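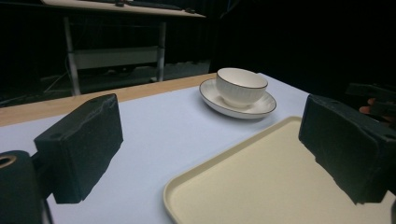 Cuenco y plato a juego, con filo oscuro en el borde.

Sentencia en el caso de las facturas de Lurkivard

29 de mayo de 2024

La Audiencia ha notificado a las partes la sentencia relativa al desvío de fondos en Lurkivard, empresa de suministros industriales con sede en Flesville. El antiguo responsable de compras ha sido declarado culpable de un delito continuado de apropiación indebida y otro de falsedad en documento mercantil. La resolución no es firme y cabe recurso de apelación.

Quienes siguen este blog recordarán que el asunto se abordó por primera vez en septiembre, cuando se conoció la apertura del juicio oral. Procede ahora completar aquella entrada con los hechos que el tribunal considera probados.

Según el relato de la sentencia, el condenado tramitó 193 facturas a nombre de Tang, una sociedad sin empleados ni local abierto, constituida por un familiar suyo. Los importes se mantenían siempre por debajo de los 3.000 euros, cantidad a partir de la cual el reglamento interno de Lurkivard exigía una segunda firma. Los conceptos eran genéricos: mantenimiento, asesoramiento técnico, transporte urgente. En más de 100 de esas facturas no figuraba albarán ni referencia a pedido alguno.

La irregularidad se detectó durante la migración del archivo contable a un programa nuevo. Una empleada de administración advirtió que 15 facturas de Tang compartían numeración con las de otro proveedor y lo comunicó por escrito a la dirección. La empresa encargó entonces una revisión externa y presentó denuncia ante el juzgado de Flesville.

La defensa sostuvo que los servicios se habían prestado y que la falta de documentación respondía a una práctica habitual en la casa. El tribunal rechaza el argumento con apoyo en dos elementos: el informe pericial sobre los movimientos bancarios de Tang y la declaración de los encargados del almacén de Flistness, donde supuestamente se realizaron buena parte de los trabajos. Ninguno de ellos recordaba la presencia de personal ajeno en las fechas indicadas.

Reviste interés el apartado dedicado a la responsabilidad civil. La sala reconoce el derecho de Lurkivard a recuperar las cantidades desviadas, con sus intereses, pero deniega la indemnización solicitada por daño reputacional al no constar prueba de la pérdida de clientes. El familiar que administraba Tang responde de forma solidaria como cooperador necesario.

A juicio de quien suscribe, la motivación es sólida en lo relativo a la falsedad y algo más escueta al tratar la continuidad delictiva, cuestión que previsiblemente centrará el recurso. Las partes disponen todavía de plazo para interponerlo. Si se admite a trámite, se dará cuenta de ello en una próxima entrada.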